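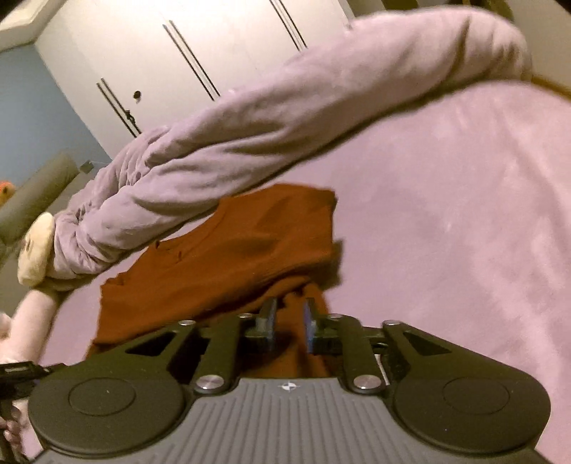

Suchbegriff eingeben Suchen

Mitmachen > Aufrufe > Haushalt und Textilien

Wäsche falten: Teilnehmende in Fenau gesucht

Ratgeber, die versprechen, dass man mit der richtigen Falttechnik ein neuer Mensch wird, gibt es genug. Wir glauben das erst einmal nicht. Ein Strickpullover, der abends auf dem Bett liegt, liegt dort meistens auch am nächsten Morgen, ob man nun Rollen, Dritteln oder Stapeln gelernt hat. Skukance möchte wissen, was von den Methoden im Alltag übrig bleibt, und sucht dafür 71 Haushalte.

Was zu tun ist: Sie falten im Dezember an zwei Abenden Ihre eigene Oberbekleidung auf dem eigenen Bett, einmal wie immer und einmal nach der Anleitung »Flores«. Strick ist ausdrücklich erwünscht, gerade weil die Anleitungen darum gern einen Bogen machen. Bügeln müssen Sie nicht. Aufräumen vorher bitte auch nicht, sonst messen wir nur Ihren guten Willen.

Danach füllen Sie einen Fragebogen aus. Er ist länger, als uns lieb ist.

Wen wir suchen: Erwachsene aus Fenau und Umgebung, die ihre Wäsche selbst machen. Wer bereits überzeugt ist, darf sich melden, wird aber nicht bevorzugt. Vorkenntnisse bringen vermutlich wenig.

Reich wird man damit nicht: Es gibt einen Wäschekorb der Marke Kakum, den wir selbst für mittelmäßig halten, und auf Wunsch die Auswertung.

Anmeldung schriftlich bei Skukance, Fenau, Stichwort »Strick«. Bitte angeben, wie viele Personen im Haushalt leben und wer faltet.

Stand: 2019-11-30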